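Guides > Bimanual Tasks > Water Sorting > 4. Collecting a demonstration set
Filed under: Setup and data collection, Teleoperation

4. Collecting a demonstration set

By now both arms should be homed and the wrist cables clipped out of the way (section 3). This is the fun part! Water sorting is the task where the Skeltton policy surprised us most, and it is also the one where a sloppy set-up costs you the most data, so please read the whole section once before you fill anything.

The task itself is simple to say. Toy fish in two colors sit in a shallow tray of water, and the arms pick them out and drop them into buckets by color, pink into pink and green into green. A child can do it in a minute. For a two-finger gripper it is a lovely, nasty problem: the fish drift when a fingertip touches the water, the surface throws back reflections, and a fish that slides under another one has to be nudged loose before it can be grasped.

4.1 Laying out the table

1. Place the tray near the center of the front table, where both arms can reach it.
2. Pour in water from the measuring jug. Use 400 ml. The fish should be able to shift, but they should not swim away from you.
3. Set both buckets to the right of the tray, the green one farther back and the pink one closer to the front edge.
4. Drop the fish in from a hand's width up and let them land where they like. Don't arrange them.
5. Open both grippers and bring the left one to the start position beside the near-left corner of the tray, fingertips above the table.

CAUTION: Wipe up spills before you power the arms. Water must never reach the wrist housing. If a fingertip goes in deeper than its ridged section, stop and dry it.

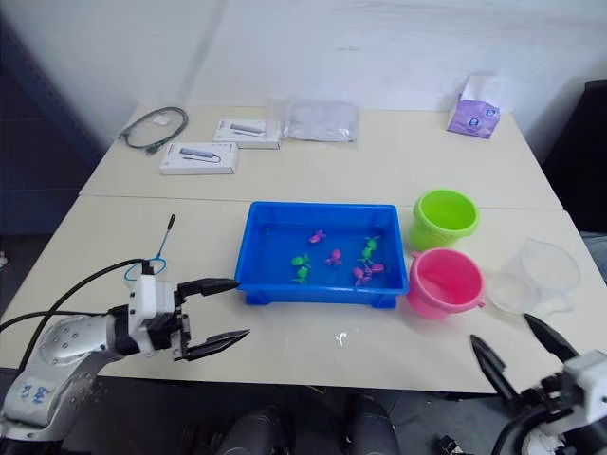 4 min read

With the blue tray and both buckets in place as above, the left gripper waits open at the tray while the right one stays low on the bucket side. Pink and green fish may end up bunched together in places, and that is a good start state. Keep it.

NOTE: You don't need to clear the back table. Boxes, bags, a tissue box and so on can stay, and we would even ask you to move them a little between sessions. Kwadwo Antwi trained one policy on a spotless background and one on a messy one, and the messy one coped far better when we carried the rig to the Gradley lab.

4.2 Recording

1. Start the recorder and wait for the tone.
2. Pick with whichever arm is closer. Come in from the side at a low angle, close slowly, and lift straight up.
3. Hold the fish over the tray for 2 seconds so it can drip.
4. Move to the matching bucket and open the gripper above the rim. Don't reach inside.
5. Repeat until the tray has no fish left in it, return both arms to start, and stop the recorder.

If you fumble a grasp, keep going! Recoveries are gold. Our first set had every miss trimmed out, and the policy it gave us would close on empty water and then carry nothing to the bucket with great confidence. Leaving the misses in fixed most of that.

There are two kinds of episode you should throw away:

- a bucket was knocked over or moved
- a person's hand came into view while recording

4.3 How many episodes

Collect 100 episodes for the base set. Change the water level a little every so often, and swap operators at least once - Agata Negri picks fast and shallow, Kwadwo tends to hover, and the mix of the two styles trained better than either one alone.

We then add a short correction round. Run the trained policy, take over by teleoperation the moment it goes wrong, and save only the part from your takeover to the end of the task. After 3 rounds of this the policy began nudging stacked fish apart before grasping, a move that shows up in only a handful of the original demonstrations. We were cheering at the monitor.

4.4 Known trouble spots

Fish against the tray wall: the outer finger hits the rim. Tilt the wrist until the finger clears it, then drag the fish inward before closing.

Glare on the water: turn off the lamp nearest the tray. The Bianchini exposure preset helps too, but it darkens the green fish, so check a few images before you commit to it.

Clear jug: the depth estimate on transparent plastic is poor. After pouring, keep the jug well outside the path between the tray and the buckets, or take it off the table.

Fish stuck to a fingertip: a wet fish can cling after the gripper opens. Wait a moment, then close and open once more. Please leave these in the set as well.

When the set is complete, dry the tray and fingertips, park the arms, and copy the episodes to the Grotby folder before you start section 5.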